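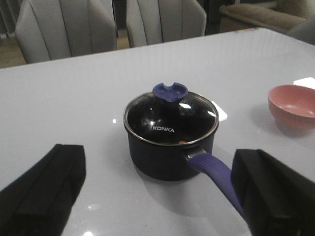 The ferry office at Kirness received notice in August that the crossing to Ukham would be withdrawn. The notice was displayed on the inner door, in accordance with the regulations, and a copy was placed in the file.

The file was a large one. It held every letter addressed to the office in the years of the service, arranged by date of receipt, and the last sheet before the notice bore the number 1397. The clerk had numbered most of them herself. She entered the notice as 1398, closed the cover, and opened it again at the afternoon post.

Residents of Ukham were invited to submit objections in writing. The island had 200 inhabitants, and by Wednesday the office had received 200 objections, including one on behalf of an infant and one from a man who had not spoken to his neighbours since the quay was rebuilt. His was the longest. It concerned the condition of the handrail.

The clerk acknowledged each letter by return. The form of words was fixed: the office thanked the sender, confirmed that the matter had been noted, and regretted that no further correspondence could be entered into. On the fortieth reply she left out the regret. On the sixtieth she added, in ink, that the handrail would be seen to.

It was her practice to take her evening meal at the office when the late boat was running. The Farah was due at ten minutes past seven and was seldom in before eight. There was a small kitchen behind the ticket window, and the superintendent had given written permission for its use, subject to the window being attended at all times.
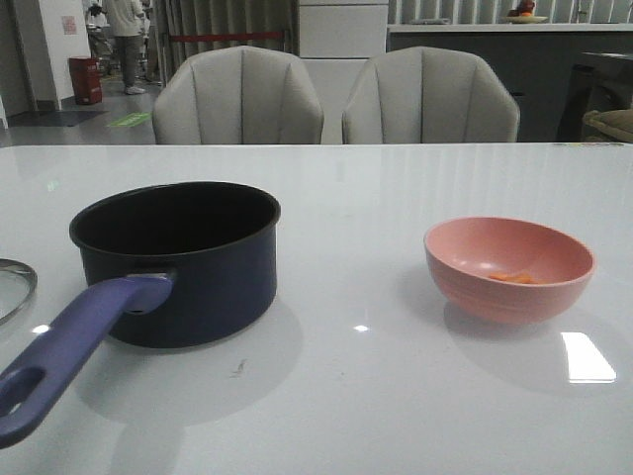 *The saucepan and the pink bowl.*

She ate standing, with the hatch open, and watched for the lights beyond Ivik Point. A passenger wished to know whether a return ticket would be honoured if there were no boat to return on. The clerk consulted the conditions of carriage. They stated that a return ticket remained valid until used.

"Until used," the passenger said.

"That is the wording," said the clerk.

He bought four. The woman behind him bought six, and asked whether there was any limit. The conditions were consulted again, and no limit was found. By the time the Farah came alongside, the first roll of tickets was finished and the clerk had signed for a second – it contained 1000 – from the locked cupboard.

The superintendent telephoned in the morning. He had before him a statement of the night's receipts and wished to know how the figure had been arrived at. She read him the relevant condition, then the objections, beginning with the handrail. He did not interrupt. At midday he asked her to stop while he fetched a pen, and she waited on the line, with the next letter open in her hand.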